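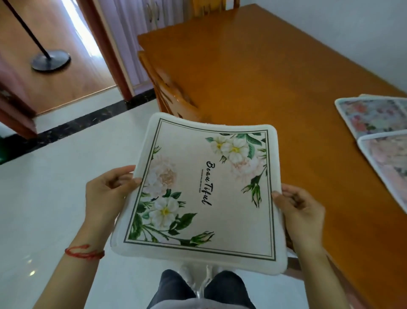
*Fig. 1. Mat handling, two-handed grip.*

**Visit report: Rornon open day, household tasks group**

Our course requires one site visit and one page about it. I picked Rornon, mostly for the bus connection. They teach robots to do housework by recording people doing it first, and on a Tuesday in July they let students in to watch.

Vega Paredes ran the demonstration. She opened with the number 200, the count of good recordings they want for each chore before Pastor (the training software) gets to see any of them. They had 110 for mats. I had assumed a mat was an easy object. A mat bends, and according to Vega anything that bends takes twice as long to learn and produces three times the complaints. The printed ones are at least easy to orient, as long as the robot has some opinion about which way up flowers go. Mine would not have helped, being a person who has owned the same bath mat since high school.
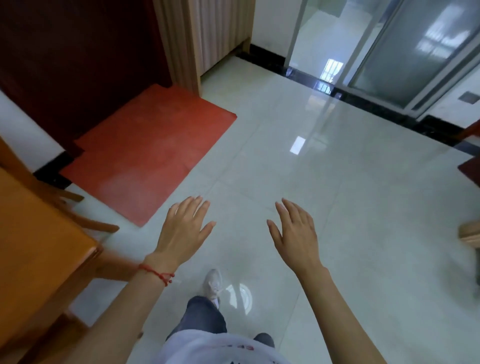

Floor work was the second half of the program, and the part I took proper notes on. Each recording has to start from a neutral pose so that Pastor can find the beginning of the task. Vega's rule is hands forward, palms down, fingers open, everything in view. It looks like someone calming a horse. Shiny tile makes the job harder: the ceiling lamp comes back up off the floor as a bright disk right next to your sneaker, and an early version of Pastor kept filing reflections like that as objects. Plates, usually. The reddish-orange mat by the dark cabinet caused less trouble, as it has a strong color and doesn't glow.

After lunch we saw Odusero, the robot itself, on a test bench in the other building. It attempted to lift a mat and lay it flat. The run took 47 seconds and ended with one corner folded under – a result I also get at home, though faster. The second attempt was better. There was no third, on account of the battery.

**What I would ask next time**

- Who decides that a recording is "good"? I got two answers.
- Does Bendudance, their cloth simulator, know about plush borders? Vega said "sort of."
- Whether the sandwiches are for visitors.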